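Trandano Haushaltshandbuch
Abschnitt 4: Abfallsammlung und Tischfläche in der schmalen Küche

4.1 Sammelbehälter aufstellen

1. Behälter ohne Deckel neben den Tisch stellen, Öffnung frei zugänglich.
2. Herabhängenden Tischdeckenstoff zur Seite legen. Der Stoff darf nicht in die Öffnung reichen.
3. Verpackungsfolien und Papiertücher einwerfen. Füllhöhe bis 4 cm unter den Rand.
4. Läufer glatt ziehen, bevor der Durchgang benutzt wird.

Hinweis: Reissäcke mit Tragegriff stehend vor dem Unterschrank abstellen. Die Türen müssen sich danach noch öffnen lassen.
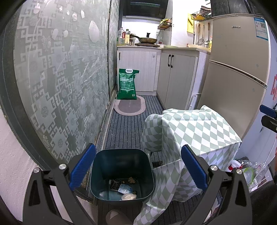
Wie oft ist der Behälter zu leeren?
Bei trockenem Abfall genügt einmal wöchentlich, zum Beispiel am Sonntag. Gemüseschalen und feuchte Reste sind am selben Tag zu entsorgen.

VORSICHT: Sprühflaschen mit Reinigungsmittel nicht zusammen mit Lebensmitteln in einem Beutel aufbewahren.

4.2 Tischfläche vorbereiten

1. Decke auflegen und Falten zu den Ecken hin ausstreichen. Umgeschlagene Kanten zurücklegen.
2. Gemüse einzeln auf die Decke legen, Druckstellen prüfen.
3. Ingwer trocken halten und erst unmittelbar vor der Verwendung waschen. Angeschnittene Stücke gehören in den Kühlschrank und sind innerhalb von 14 Tagen zu verbrauchen.
4. Verpackte Ware neben dem Gemüse ablegen - nicht darauf.
5. Decke nach Gebrauch ausschütteln, bei 40 °C waschen.

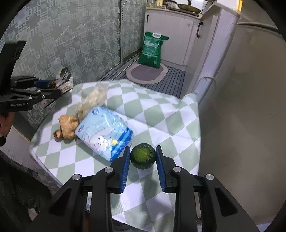 Rodica Sandu merkt zu Schritt 3 an, sie wickle den Ingwer zusätzlich in ein Papiertuch und wechsle dieses, sobald es sich feucht anfühlt. In der Dose ohne Tuch sei ihr die Schnittfläche regelmäßig geschimmelt.

Das Verfahren ist zulässig. Das gebrauchte Tuch gehört in den Sammelbehälter nach 4.1.

4.3 Abschlusskontrolle

1. Tischfläche auf Erdreste und Schalen prüfen.
2. Läufer absaugen, Matte anheben und darunter kehren.
3. Behälter innen auswischen, falls Feuchtigkeit am Boden steht.

Ersatzdecken der Reihe Borno sind im Anhang unter Textilien aufgeführt.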